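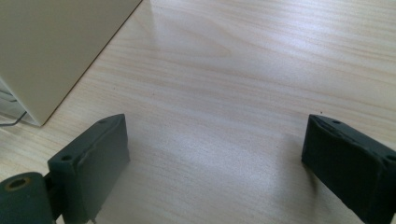
Figure 1. Wooden tabletop, daytime.

Reading Reversed Cards: A Comparison of Two Guidebooks

Our project looked at how tarot guidebooks deal with reversed cards, meaning cards that land upside down in a spread. We used the booklets for the Trillis deck and the Valente deck. Both follow the usual 78-card pattern, but the advice they give is quite different.

The Trillis booklet treats a reversal as a weaker form of the upright meaning. The Strength card upright is patience, and reversed it is patience running out. The Valente booklet gives each reversal its own paragraph, and many of these have little to do with the upright text. Its reversed Hermit is about unwanted visitors.

We made 117 short readings in the Joneson study room, mostly on Sunday afternoons. Each reading used three cards and one general question. We wrote down the meaning from both booklets and marked whether they agreed in tone. They agreed in 85 readings. Most of the disagreements came from the court cards, the Pages in particular, where Trillis is vague and Valente is very gloomy. 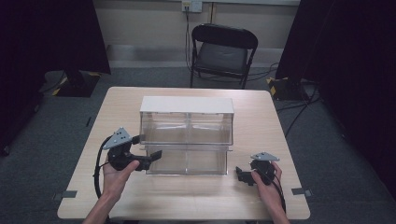

Should a beginner read reversals at all?
Most of the books we looked at suggest leaving them out until the upright meanings are familiar, and we found this easier too.

One weak point is that we shuffled by hand and did not always turn part of the pack, so some readings had no reversals in them. These were kept in the total and will have pushed the agreement up. We would also like to add the Moltier deck, whose booklet ignores reversals and reads neighbouring cards by element.

Contact: Moltier College project pages | Copyright the authors | Back to top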